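About Skemorora

We make and rent play food and table props. Small shop, 2 rooms and a loading door on Borby Street, been at it since October of whenever the old bakery closed and Myrtle Mbeki got the lease. She still does the ordering. And the pricing. And most of the phone.

What we do — fruit, mostly. Grapes, citrus, avocados, pears when we can get good ones. Also plates, bowls, baskets, a few cakes that people always ask about. Nurseries, cooking classes, store windows, anyone who needs a fruit bowl that wont go brown by lunch. 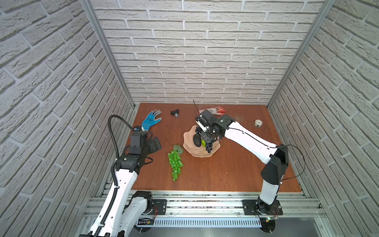
Green and dark grapes, with an avocado and a lime on the pink scalloped plate.

Grapes are the thing we get asked for most. Green and dark, we stock both. Ask for a bunch with the leaf on if you want it, not all of them come that way. Plates go out separately from fruit so please say if you need one, the scalloped ones get booked up early.

Rentals are nine days, longer if you call first. Wipe things down before they come back, no dishwasher, please! We lost a whole crate of lemons that way.

The catalog has 91 items as of 17/06/2021 and the Braretti bowls are being added as we get to them. Schools get their own price list, just ask. Big orders go through Jayasinghe, our delivery people, who need the door width and a phone number that somebody will acutally pick up.

Visits by appointment. Ring the bell twice, it sticks. Quote your order number if you have one, or extension 3431 and leave a message for Myrtle.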